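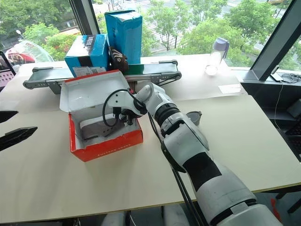 Bench notes / Packing chores

1/4/22

Continuing the question from the last entry: which of the small jobs on the Koivisto list could a machine take over now, and which ones still need a person. I am working through the shoe box job because it comes up both in a house (closet, hallway) and in a shop (returns, restocking). The sorting job is on the same list and I have not written that one up yet.

The job as written: open box on the table, shoes go in, lid goes down, box goes to one side. A person does this while talking about something else. I timed myself at 18 seconds for a pair, including turning the second shoe around so the two nest. I did not hurry. That is the number I want to compare against, and I don't expect to get near it soon.

Things that make it harder than it looks on paper:

The box. It is cardboard, it weighs very little, and it moves when anything leans on it. The lid is hinged along the back, so it has to stay open during the loading and then come over without catching. The walls get worn at the edges after enough handling, and a worn wall bends where a new one pushes back. Our force limits were set with a new box. I should repeat that with an old one and write down the difference.

The shoe. Soft upper, stiff sole. If the fingers close on the upper, the shape changes and the position we planned from is no longer right. If they close on the sole, the hold is better but the wrist has to come in at a steeper angle, and then there is the wall of the box to think about. I lean toward the sole for anything with a thick edge. For flat shoes I don't have an answer.

The approach. Coming down over an open box from one side means the hand blocks the head view at the moment you most want it. Gemus handled this by planning the last part blind from the pose before. I tried that in July and it was acceptable with a box taped down. It was not acceptable with a loose box. Taping the box is not a fix, as no one at home is going to tape down a shoe box first.

The other arm. A person holds the box with one hand without thinking about it. I would like the left gripper to do the same: come in low, rest against the wall, and stay there. It needs a light touch. Too much and the wall folds in. The Prundodska controller has a hold mode that might do, but the smallest setting may still be too strong for cardboard. To check.

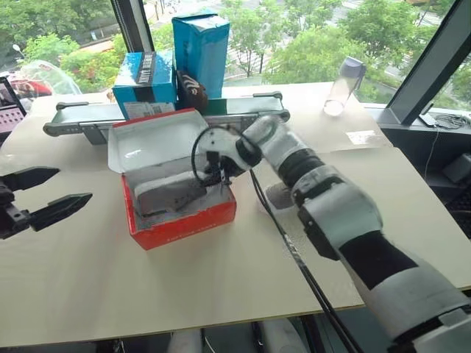
Right arm at the box, sneaker inside, lid up. Left gripper open.

Notes on the table layout. The belt runs along the back, behind the box, with the blue cartons on it. I want them kept there for this series. A clear table gives better numbers, but a shop bench is never clear, and a kitchen table is worse. The water bottle is a useful item to leave out too. Clear plastic near a bright window is difficult for the depth estimate, and I would like to know early if the planner treats it as free space.

The cable down the arm needs a look. It trails over the table, and on a long reach to the left it could drag across whatever is lying there. Add a clip at the forearm before the next long series.

Light: the window side is strong and the arm throws a shadow onto the table. Check that the shadow is not being picked up as an edge of the box. Multar had that trouble with a white tabletop and ended up masking the arm shadow from the joint angles. It is more work than a curtain. Try a curtain first.

My view for now, to be argued with:

Putting one shoe into an open box that stays where it is: close, for shoes with a decent sole.
Putting 2 shoes in so they nest and the lid closes flat: no. The second shoe depends on how the first one landed, and we plan them separately.
Closing the lid: probably yes with both arms, but I have no data on worn lids.
Paper in the box: leave it out of the list for this year.

For a shop that packs 2,000 pairs of the same model the answer may be different, and they would use a fixture anyway. For a house I would say not yet.

To do:
Six runs with the worn box, same force limits, nothing taped.
Sole grasp against upper grasp, same shoe, log the slip.
Lowest hold setting on the left side.
Cable clip.
Move the bottle closer to the box and repeat one run.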